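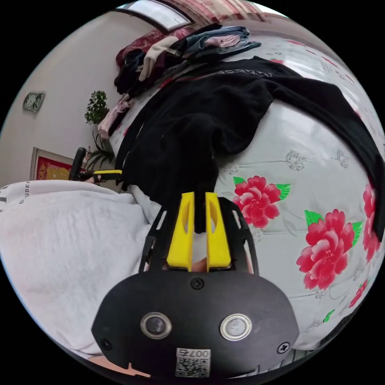
How should I keep a black knitted sweater so that it stays black and does not lose its shape?

Wash it seldom, in cool water and inside out, dry it flat away from the sun, and keep it folded on a shelf or in a drawer. A hanger is for shirts and jackets. Knitted things get longer on it, first a little at the shoulders and later everywhere.

The rest of the page is a longer version of the same answer, with the small matters that I had to learn slowly. I come from a country where the winter is long and where everybody in my family wore knitwear from the autumn until the apples were in flower. When I moved I brought my sweaters with me, and I ruined two of them in the first year with a dryer. After that I started to write down what I do.

Household Notes: Dark Knitwear
Last updated 31 Mar 2026

Before washing

Ask first if the sweater needs washing at all. Wool that smells a little of kitchen or of smoke will usually be fresh again after one night near an open window. Lay it over the back of a chair, on a towel, so that the chair does not make a mark in it. Acrylic and cotton keep the smell longer and need water sooner.

Look at the cuffs, the neck and the front. If there is only one spot, clean the spot. I use a white cloth, cool water and one drop of dish soap. Press the cloth on the spot and lift it again. If you rub on black knit, you will have a gray, fuzzy place where the stain was, and the fuzzy place does not wash out.

Empty the pockets if it is a cardigan. Close the buttons. If there is a zipper, close it too, and turn the whole garment inside out. The outside is the side people see, so let the inside take the rubbing.

Read the label also when you think you know the material. I had for many years a sweater which I called "the wool one," and when I finally read the label it was mostly viscose. Viscose becomes very heavy and weak when it is wet, and it wants to be supported from below at every moment.

Washing by hand

Fill a basin with cool water and mix the soap in before the sweater goes in. If you pour liquid soap directly on dark fabric, it can leave a pale mark. I use a wool wash from Usness without perfume, but any mild one for wool is fine. Ordinary laundry powder is too strong for wool and often does not melt completely in cool water. Then you find the white grains later, in the seams.

Push the sweater under the water and press it gently with flat hands. Leave it for ten minutes. Please do not twist it. Let the water out, gather the sweater to one side of the basin and press it, then fill again with clean water of the same temperature. A sudden change from warm to cold is what makes wool shrink and become like felt. Repeat until the water has no more bubbles.

New black things give color in the first washes. It is normal if the water becomes gray or a bit blue. Wash them alone until this stops. People have told me to put vinegar or salt in the water to "fix" the color. I tried both and saw no difference, except that the bathroom smelled like a salad.

Washing in the machine

Some sweaters can go in the machine. Use the wool or delicate program, the lowest temperature, and the slowest spin. On my machine the slowest spin is 500 turns and I don't go over it for anything knitted. Put the sweater in a mesh bag which is large enough for it to move a little, and close the bag.

Do not wash dark knitwear together with towels. Towels give off lint, and black takes all of it. Jeans are also poor company, they are rough and heavy. I wash two or three dark sweaters together, or one sweater with dark socks and thin T-shirts.

Fabric softener is not necessary. On wool it makes a film, and on acrylic it makes the knit limp.

Drying

Take a large dry towel, lay the sweater on it, and roll the two up together like a pancake. Kneel on the roll if the towel is thick. Then unroll it, change to another dry towel, and put the sweater in its right shape with your hands: sleeves straight, the bottom edge even, the neck closed. Turn it over the next day.

I keep a measurement of my best sweaters on a small card, the length from the shoulder to the hem and the width under the arms. It feels a bit exaggerated, but a wet sweater will take any shape you give it, and a card is more reliable than my memory.

Sun makes black turn brown, and it goes faster when the fabric is wet. Dry in the shade. Keep away from the radiator too, where one side dries hard while the other is still damp.

Lint and pills

Pills are the small balls that come under the arms and at the sides, where the bag rubs. They are short fibers that came loose and rolled together. You can remove them with a fabric comb or with an electric shaver for fabric. My shaver is from Vahidi, bought secondhand, and its only fault is that the little container for the fluff opens too easily. Lay the sweater on a hard, flat surface before you begin. If you do it on your knee or on a soft cushion, the knit makes a fold and the blade can cut a hole. I know this from the green one.

For lint and pet hair I prefer a clothes brush to the sticky roller. The roller is fast but it pulls, and on a loose knit it leaves some glue after a while. Brush in one direction, from the top to the bottom. A damp rubber glove works also very well: put it on and stroke the sweater, and the hair collects itself in small rolls.

Sorting before you put things away

Twice a year I take everything out and lay it on the bed, where there is enough room to see it and the light is good. The dark things go together in one pile, and the light things in another. In the drawer all black sweaters look the same, but next to each other in daylight you notice that one has become brownish and another has a thin elbow. It is better to discover the thin elbow in spring, when you have time to mend it, than on the first cold morning.

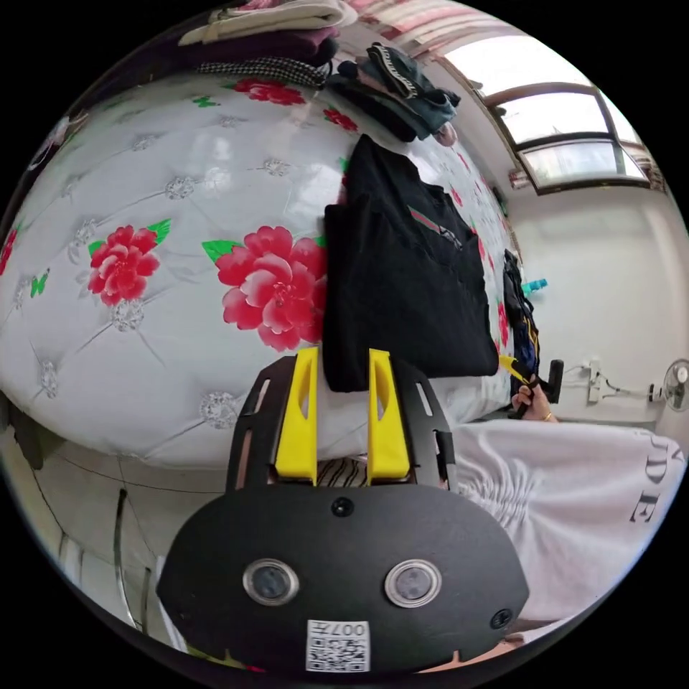 Put aside everything that needs a button, a stitch or a wash, and do it before the storage. A sweater that goes into the box dirty is an invitation to moths. They are attracted by sweat and food, also when you cannot see any stain. Even if you wore it only one time, wash it or air it well before it rests for the summer.

Folding

Lay the sweater with the front side down. Fold one side in with its sleeve, then let the sleeve follow the edge down, and do the same on the other side. Then fold from the bottom up in two or three parts. The fold should not be in the middle of the chest. If a fold line is always in the same place, the yarn gets tired there, so when I refold in the middle of the summer I change the place a little.

Heavy sweaters go at the bottom, thin ones on top. I weighed mine once on the kitchen scale, out of curiosity, and the heaviest was 524 grams. Four like this one on top of a fine merino will press it completely flat. For things I wear seldom, I put a sheet of plain white tissue paper inside the fold. Newspaper is not suitable, the ink comes off.

If you must hang a knit, for example in a hotel, fold it in half lengthwise, lay it on a hanger with the hook at the armpit, and fold the body and the sleeves over the two shoulders of the hanger. The weight is then shared and nothing stretches.

Where to keep them

Cotton bags, a wooden chest, a drawer, or a cardboard box with a lid are all good. Plastic boxes are good against moths, but everything inside must be completely dry, otherwise you will open the box in December and meet a smell. I live on the ground floor of a house from 1890 with thick walls and little air, and I had this problem more than once. Now I wait two full days after the sweater feels dry before I close any lid.

For boxes under the bed I have the low ones from Pendent, with a zipper and a handle on the short side. The handle matters more than I thought. Boxes with the handle on the long side have to be turned before they come out, and mine got stuck against the bed leg each time.

Cedar and lavender smell nice, and they help a little for some months. Sand the cedar blocks lightly when the smell is weak. They do not replace washing. If you already have moths, put each clean sweater in a closed bag in the freezer for a week, and vacuum the corners of the closet, also the gap behind the drawer.

When the black is not black anymore

Dye from the store can bring back cotton and viscose quite well. On wool you need a dye that is made for wool, and acrylic takes hardly anything. The sewing thread is often polyester and stays in its old color, so the seams can look different afterward. I dyed a cotton cardigan from Jallano which I have had since 2000. The body became a deep black, the buttonholes stayed a little gray, and I still wear it at home.

Small holes close well with a thin thread of the same material. Turn the sweater inside out, catch the open loops first so that they cannot run, and pull them together without tightening. Work in daylight. Black thread on black knit under a lamp is very tiring for the eyes, and if it must be in the evening, put a white sheet of paper inside the sweater, behind the hole, so that you can see the loops.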